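Cletura Wrist Camera Kit, reviewed after a month of hanging up mugs

I have wanted a robot to put away my dishes since I was nine. The Cletura kit is the nearest I have come, and it puts away one mug, on a good day, onto a mug tree that I have to stand in the right place first. I paid for it with my own money, so keep that in mind when I get testy.

What you get in the box: a small camera that mounts at the gripper, a bracket, 4 screws, a cable, and a code for the software. The software learns a task from recordings. You guide the arm through the job, the camera records what the gripper would see if it had eyes, and after enough of these the arm has a go by itself. Cletura's getting-started guide suggests 145 recordings per task. It doesn't suggest what to listen to while making them.

Fitting it took me 76 minutes, most of that on the cable. The bracket is good. It's stiff, it has rounded corners, and it lines up with the holes it claims to line up with, which puts it ahead of the Lahtinen bracket I had before. The cable is the length of a cable designed by someone who has only seen robots with their elbows in. Buy the longer one when you order. They know you'll need it, and they sell it separately.
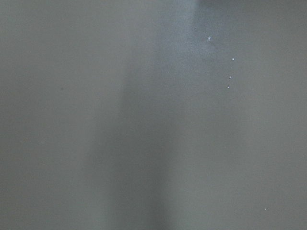
Once everything is bolted on, there's a calibration page with a big blue button. Press it, wait, and you get a score out of a hundred with no hint as to what would make it better. My first score was poor. I cleaned the lens, pressed it again and got a worse one. Turning off the overhead lamp helped more than anything in the manual. Exposure is automatic and there's no way to lock it, so any time the gripper comes in close to something plain, the software has very little to go on and tends to stop and think about its life.

The recording side is much better than I expected. Starting and stopping is a single key, bad takes can be thrown out right away, and the playback viewer is quick. I ended up with 3,143 clips across all my tasks and it never lost one. The old Wilano recorder used to eat a clip an hour, usually the good one.

As for the mug: the arm handles the approach nicely and is calm near the pegs. Letting go is where it gets nervous. It will hover beside the handle for ages, back off an inch, and come in again like a man parking in front of his in-laws. Adding a second, fixed view from off to the side settled it down a lot. The kit supports that, although the setting is three menus deep under "Extras." 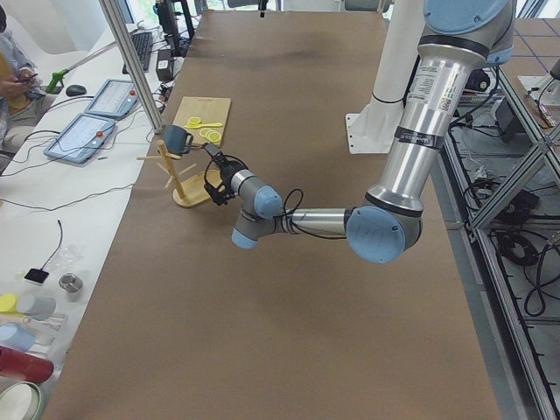 Can you use the kit with only the wrist camera?
For simple pick-ups, sure, and it does fine with something like a sponge on a plain table. Anything with a peg, a hook or a slot goes better with a second camera, which you have to supply yourself.

Support is one person, as far as I can tell. His name is Henk Visser and he answers at about two in the morning my time, politely and in full. He told me the exposure lock is coming in July. He didn't say which July, and I didn't push him.

The subscription is my main gripe. Training runs go through a service called Fonusley, the first few are free, and after that you pay by the run, including runs that fail. I'd have liked that on the front of the box in large letters. It's on page two of the terms, in gray.

Good: bracket, recording, playback, Henk.
Bad: short cable, automatic exposure, mystery score, paying for failures.

Would I buy it again? Probably, with the long cable. If you already own an arm and have patience to burn, it's a decent way in. If you just want the mugs put away, the tree holds them fine when you do it by hand.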